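### 6. Checking the finger pads

1. Switch off the Musero gripper at the wall.
2. Hold it over a clear bit of table and let the fingers rest open.
3. Look at the edges of both pads and the bushing on each arm.

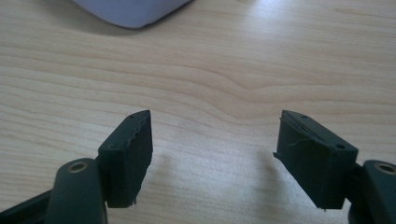

*Fingers open, pads with ragged edges.*

4. Trim any hanging strips with small scissors. Leave the flat inner face alone.
5. Change both pads together after 282 hours of use, or sooner if a pad slips.

**Caution:** do not pull torn bits off by hand.

**Note:** spare pads are in the Punitari drawer. Tell Kwaku Baidoo when you take the last pair.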